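Feste Regeln für den gemeinsamen Tisch

Gundholm. Bei Sturnent arbeiten Roboterarme paarweise an Tischen, an denen zwischendurch auch Menschen hantieren. Die Hausregel dafür ist im April in neuer Fassung in Kraft getreten. Wir haben mit der Frau gesprochen, die sie geschrieben hat. Sie leitet dort die Arbeitssicherheit und war vorher in der Instandhaltung.

Das Gespräch fand am Vormittag statt, während nebenan weitergearbeitet wurde. Es ging um Abstände, um Kabel und um Farbe.

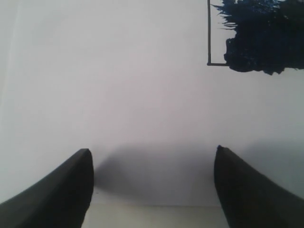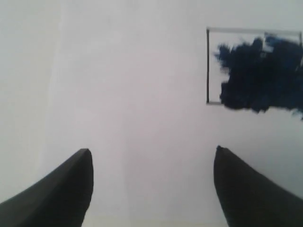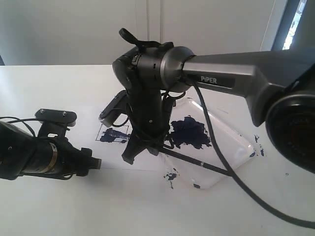
Dunkelblaue Farbe, ein Blatt mit vorgezeichnetem Umriss und zwei Arme am selben Tisch.
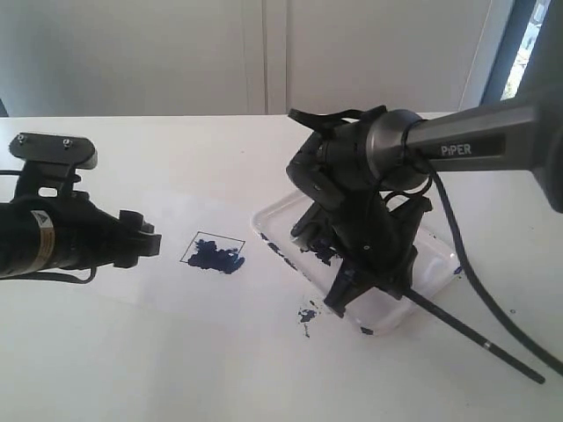
Wer darf in den Arbeitsbereich greifen, wenn zwei Arme an einem Tisch laufen?

Hineingreifen darf nur die Person, die für den Tisch eingetragen ist, und erst dann, wenn beide Arme angehalten sind. Ein einzelner stehender Arm reicht nicht aus. »Der zweite kann jederzeit losfahren, auch wenn er gerade nichts zu tun hat«, sagt die Sicherheitsleiterin. Eingetragen wird man für eine Schicht. Wer ablöst, unterschreibt neu.

Die alte Fassung der Hausregel hatte 104 Punkte, die neue hat 85. Gestrichen wurde vor allem, was doppelt war oder sich auf Anlagen bezog, die es im Haus nicht mehr gibt. »Wir hatten Abschnitte über einen Schutzzaun, der längst abgebaut ist. Die Leute haben das gelesen und den Rest dann auch nicht mehr ernst genommen.« Neu hinzugekommen ist ein Abschnitt über Flüssigkeiten und Farben. Er stammt aus dem Projekt Mudirow, in dem die Arme flächige Aufträge mit Pinseln üben.

Bei Farbe sei das Problem selten die Farbe selbst, meint sie. Kleckse auf der Tischplatte seien erlaubt und würden am Ende des Durchgangs entfernt, zwischendurch wischt niemand. Anders ist es bei Farbe an einem Gelenk oder an einem Stecker. Dann wird angehalten, gereinigt und im Tischbuch vermerkt, an welchem Arm und an welcher Stelle. »Ich will später nachlesen können, ob es immer dasselbe Gelenk ist.«

Für Werkzeuge im Greifer gilt, dass sie vor dem ersten Durchgang von Hand auf festen Sitz geprüft werden. Lange Stiele müssen so gegriffen sein, dass das freie Ende nicht in die Bahn des anderen Arms ragt. Bei der Schale ist festgelegt, dass sie flach ist und nur so viel Farbe enthält, wie für den Durchgang gebraucht wird. Nachgefüllt wird im Stillstand.

Am längsten diskutiert wurde über die Kabel. In der ersten Vorlage stand, sie seien grundsätzlich zu fixieren. Das ließ sich nicht halten, weil ein Arm mit zu kurz gebundenem Kabel beim Drehen daran zieht. Jetzt heißt es, dass ein Kabel Spiel haben darf, solange es auf keiner programmierten Bahn liegt. »Das muss man sich am Tisch ansehen. Am Schreibtisch kann ich das nicht entscheiden«, sagt sie. Deshalb fährt bei jedem neuen Aufbau jeder Arm die komplette Bewegung drei Mal langsam ab, zuerst einzeln, danach beide zusammen.

Wie das mit den Vorgaben von außen zusammenpasst, ist für sie schnell beantwortet. Gesetz und Norm stehen über der Hausregel, die Hausregel füllt aus, was dort offen bleibt. Die Risikobeurteilung wird für jeden Tisch eigens gemacht. Eine Kopie vom Nachbartisch akzeptiert sie nicht, auch wenn dort die gleichen Arme montiert sind. Wechselt die Aufgabe, wird neu beurteilt – ein Pinsel ist eben etwas anderes als ein Schraubendreher.

Warnhinweise an den Armen dürfen weder überklebt noch übermalt werden. Unlesbare Schilder ersetzt die Instandhaltung.

Offen ist noch, was für Besucher gilt. Bisher stehen sie hinter einer Linie am Boden, und die eingetragene Person bleibt bei ihnen. Einen eigenen Abschnitt soll es dazu in der nächsten Fassung geben, der Entwurf liegt derzeit beim Betriebsrat.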